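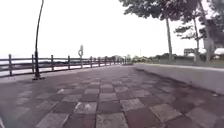

The promenade in Losmont.

FOR IMMEDIATE RELEASE
05/05/2021

Engström Funeral Home opens its old obituary files to Losmont families, free of charge

LOSMONT - Hello from all of us at Engström! My name is Ingegerd Grønli, I run the funeral home on Grundbridge Road, and I'm writing this one myself because I've been looking forward to it for months and didn't want to hand it to anyone else.

We have put our old obituaries online. You can read them, search them, print them and send them to your cousins, and it doesn't cost a thing. The collection is called Kurngate, after the street where the business had its first front door (a lot of you still call us "the Kurngate place" anyway, so it seemed silly to pick another name).

The first batch has 1290 obituaries in it, and the earliest is from 1965. They're the notices our office typed up for families before sending them off to the newspaper, and we kept the carbon copies in filing cabinets, then in boxes when the cabinets filled up. Many are longer than what ended up in print. Newspapers charged by the line, so a family would come in with two full pages about their mother, and the paper got six lines with the service time. We kept the two pages. I've read a good many of them with a cup of coffee going cold next to me, and there are pie recipes, bowling scores, the names of dogs, and one very firm paragraph on how a certain card game should be played.

I took over the business in March, and the boxes came with it. People had been calling for years asking whether we still had "the one you did for Grandpa," and every call meant somebody going down to the basement with a flashlight. Now you can look it up at your own kitchen table.

How it works

Go to the Kurngate page on our website and type in a last name. Maiden names work too, if the family gave us one at the time. Each entry shows the typed page as we have it, with a plain text copy beside it that's easier on the eyes. If you don't use a computer, call or stop by and we'll look it up and print it for you, also free.

Found a mistake? Please tell us! Typing up old carbons is slow work and some of the letters have faded to almost nothing. We'll fix our copy of the text, but we leave the original page alone, spelling errors and all.

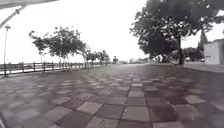
Along the promenade, with the railing and the water on the left.

If you'd like a notice left out

I know this won't suit everyone. Some of these pages mention family matters that felt fine to share back then and feel different now. If you're next of kin and you want a notice taken down, or just a line or an address covered up, write to me and it will be done. You don't have to give a reason. We've already held back 11 notices at the request of relatives we managed to reach ahead of time, and those pages stay in our files where the family can still get a copy.

We also aren't putting up anything from the last ten years. Those families can ask us for their own copy whenever they like, and we'll gladly add a recent notice if they want it there.

Help with writing a new one

While we were at it, we made a short worksheet for anyone who has to write an obituary and doesn't know where to begin. It asks the ordinary questions (full name, parents, who came before, who's left behind) and then some I like better, such as what they cooked, what they sang in the car and what they couldn't stand. You can pick it up at our front desk or print it from the same page. You don't have to be using Engström for the funeral, and if you'd like to fill yours out early and tuck it in a drawer, go right ahead. I've started mine and I keep changing the songs.

There are more boxes to get through, and we'll add pages as they're typed. If your family has a clipping from us that isn't on the site yet, I'd love to see it.

Contact:
Ingegerd Grønli
Engström Funeral Home
1666 Grundbridge Road, Losmont

###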